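How do I get crayon and sticky stuff off a maple board without wrecking it?

Rawiri Pryor
Posted 5 September 2023

Hi all, hoping somebody has dealt with this. I have a maple board, planks joined side by side, that the kids use as a play surface. It's got crayon wax on one end and some gummy patches from old stickers. I tried dish soap and a sponge and all I got was a fuzzy spot where the grain stood up. I don't think it was ever sealed, I bought it used at a yard sale in Prumside back in June. Do I sand the whole thing or is there something gentler I can try first? I'd also like to put a finish on it that's okay around little kids.

Guido Bassi
Put the sandpaper down for now! Start with the wax – lay a brown paper bag over it and go over that with a warm iron (no steam), moving the paper to a clean part as it soaks up the color. For sticker gunk I use plain mineral spirits on a rag with the window open, wipe it, then leave the board alone overnight.

Your fuzzy spot is just raised grain. A light pass with 220 grit, going with the grain, will knock it down. I did the same job on mine last summer and only sanded twice. 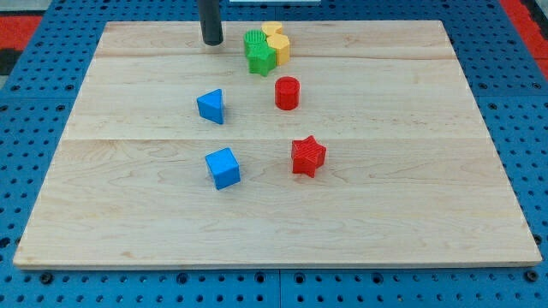 My maple board, with plastic shape blocks on it

For finish I went with mineral oil and beeswax. Rub it in, wait half an hour, buff off the extra. It does need redoing every couple of months, and go easy with water along the seams between the planks – that's where mine tried to open up one winter. Knots drink more oil than the rest, so give those a second coat.

Kaczmarczyk
just sand it. took me 28 minutes with a palm sander

Nurnside Nan
The iron trick works, but test a corner first. I left mine sitting too long and got a brown mark that never came out.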